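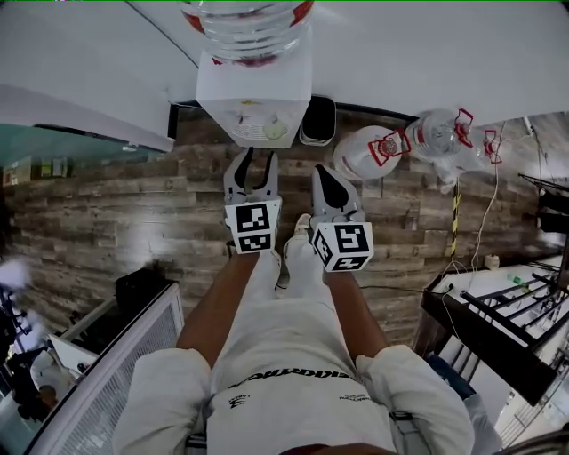

White top with black lettering, seen from above

Container growing > Watering
Thread: Drip kit off a water butt, last pots in the row get nothing
Views: 1278

mossybrick
I have a 233 litre water butt on the side of the shed and last May I bought a Flokon drip kit to run from it. It feeds a row of pots along the fence: tomatoes at the near end, then peppers, then two blueberries at the far end. The tomatoes get plenty. The peppers get a bit. The blueberries get nothing at all unless I stand there squeezing the hose.

The butt is on the stand it came with. The tap is a standard plastic one. I have cleaned the drippers and swapped them about, so it isn't a blocked one. Has anyone got one of these working properly from a butt, or do I need a pump?

hedgewarbler
What does the box say about pressure? Most of those drippers are made for mains. Off a butt on a low stand you have next to none.

mossybrick
Box says up to 2 bar. I took that to mean it would work at anything below that.

hedgewarbler
It means it will come apart above that. There should be a minimum figure as well, maybe on the leaflet. You would have to lift a butt ten metres to get one bar out of it. Yours is on a stand at knee height, so you can see the problem.

You want drippers sold for gravity systems. They have a bigger hole and no pressure-compensating bit inside. The compensating ones have a little rubber disc which needs a proper push of water before it does anything.

Plot19b
I'd disagree that you have to replace them. I ran the same Flokon kit from a butt for a whole season on my allotment at Veden and it was fine. Differences: my butt was up on concrete blocks, four high, and I had the main pipe running slightly downhill. Is your fence line level? If the far end is higher than the near end, the water has no reason to go there.

mossybrick
Now you say it, the far end is a bit higher. The patio slopes down to the drain and the drain is by the shed.

Plot19b
There you are then. Put the blueberries at the shed end and the tomatoes wherever you like, and fill in by hand if one gets missed. Or move the butt to the other end, if there is a downpipe there.

mossybrick
No downpipe at that end. And the blueberries are in big tubs, I'm not sure I can shift them without help.

saltmarsh_sue
I'd leave the blueberries off the system completely. They want rainwater, which you have, but they don't want the same amount as tomatoes and they sulk if they sit wet. Mine are in ericaceous compost and I do them with a can every evening when it's dry. It takes no time.

hedgewarbler
Every evening is a lot for blueberries unless the pots are small.

saltmarsh_sue
South-facing wall, black pots. They dry right out by teatime in a hot week. I lost one the year I went by "twice a week" off the label.

hedgewarbler
Fair enough. Mine get shade from lunchtime on.

tinbath
Before buying anything, take the end cap off the far end of the pipe and open the tap. If water runs out of the open end, the pipe is clear and the drippers are the trouble. If it doesn't, you've got an airlock or a kink or the slope is beating you. Airlocks are very common with butts. The pipe goes up over an edge somewhere and the air sits at the top of the hump.

Also check whether the kit has a pressure reducer at the tap end. It is a fat round fitting about the size of a hose connector. Take it off for a butt. It does nothing except get in the way.

mossybrick
Went out and did this. The reducer was on there, so that's off now. With the end cap off and the reducer out I get a trickle at the far end. With the cap back on, one of the blueberries now drips, slowly. The last one still has nothing.

tinbath
Better. Was the butt full when you tried?

mossybrick
A bit under half.

tinbath
Try again when it's full. The level in the butt counts the same as height on the stand. It's why these systems work well in a wet spring, when you don't need them, and give up in August.

grumpy_leek
Get a pump. I messed about with gravity for three summers, blocks and slopes and all of it, and then bought a small submersible one with a timer. Done.

Plot19b
Not much use on an allotment with no electric.

grumpy_leek
The OP has a shed and a patio. I assume there is a socket somewhere. There are solar ones as well.

hedgewarbler
I had a solar one. It clogged with leaf muck from the bottom of the butt inside a month. If you go that way, hang it off the bottom by a few inches and put a bit of old tights over the inlet.

saltmarsh_sue
And put a lid on the butt if it hasn't got one.

mossybrick
It has a lid. No socket in the shed, but I could run a lead from the kitchen for an hour. I'd like to try the blocks first as they're free. My neighbour has a stack left over.

hedgewarbler
If you do blocks, make sure the base is level and solid. Full, that butt is 233 kilos of water before you count the plastic. Two blocks on soft soil will lean. Mine went over — no harm done apart from a flattened bed of lettuce, but you wouldn't want a child near it.

mossybrick
It's on slabs, so should be all right. How high is sensible?

Plot19b
Mine was four blocks laid flat, with a slab on top. I wouldn't go higher unless you strap it to something.

rowan_in_pots
Slightly off topic, but what compost are the peppers in? I have mine in Plullness and water runs straight down the sides and out of the bottom. I thought my drippers were overdoing it, and when I tipped one out the middle was bone dry.

tinbath
Any peat-free will do that once it has dried out. Stand the pot in a tray of water for an hour, then go back to dripping. Two drippers per pot helps too, one each side.

rowan_in_pots
Thanks, will try the tray.

mossybrick
Peppers are in a mix from Khoo, the nursery by the bypass. Quite heavy stuff. No trouble with it so far.

mossybrick
Update. Butt is up on three blocks with a slab, on the patio slabs, and strapped to the shed. It rained most of Monday so it is full. All the pots are dripping including the last blueberry, though that one is still slower than the rest. I've put a gravity dripper on it from the garden centre and will see how that compares.

grumpy_leek
See you in August for the pump.

Plot19b
Glad it's going. Keep the end cap handy and flush the pipe through every few weeks, you'd be surprised what comes out.

saltmarsh_sue
Do poke a finger in the blueberry tubs now they're both on it. If it's wet below the first knuckle, pinch the dripper off for a day or two.

mossybrick
Will do. Does anyone know if the gravity drippers come in a bag, or only singly? The garden centre wanted 56p each.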